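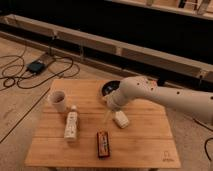
The Likilstead side table is a small square table with a plank top, sold by Flodari as a spare surface for a break room, a workshop corner or the side of a bed. The top is made of parallel wooden strips running one way, with faint seams between them. The finish is a light honey color. A paper cup, a bottle and a round black bowl fit along the back and left of the top, and there is still open wood in front of them. The seams are shallow and a cloth goes over them without catching. Crumbs do collect there over time, and a soft dry brush along the length of the strips gets them out.

Height from floor to top is 24 inches. Weight limit is 59 pounds, spread evenly. Do not sit or stand on the table.

Assembly: the top ships flat with the legs and supports packed under it. Lay the top face down on a blanket, fit the supports first, then the legs. Tighten the bolts by hand, turn the table over, then finish with the hex key. Check them again after two weeks of use.

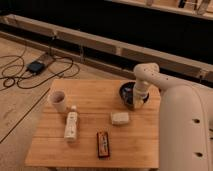
Product notes by Daranee Noiphan, Flodari furniture desk
Updated Saturday, February 13, 2021

Color is the question we get most. Under warm lamps the top turns a good deal more orange, and the thin dark seams running side to side show up more. By a window it is paler. If you are matching it to a floor or a shelf, ask for a sample strip and look at it in the evening as well as during the day. Wood varies from one batch to the next, and we can't pick out a particular shade from stock.

The supports sit under the top, near the front and back edges. Leave them in place. The table will rack without them.

A black bowl or a dark tray looks good on this top. Rough pottery can scratch it, so put felt pads under anything with an unglazed foot.

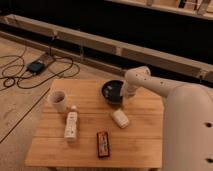
Care and Cleaning

The table is finished for light household use: a cup, a bottle, a wrapped snack bar, a bowl for small things. Wipe up coffee and tea the same day. A paper cup left standing with a drip under it can leave a ring. For rings that have set, rub lightly with 400 grit paper along the strips, wipe off the dust, and put on a thin coat of Saengthong clear oil. Let it dry overnight.

No bleach, no scouring pads. Keep the table away from heaters.

Replacement legs and bolt packs are sold separately. For parts orders, write to Nipon Limsakul at the Flodari parts counter and include the number stamped under the top.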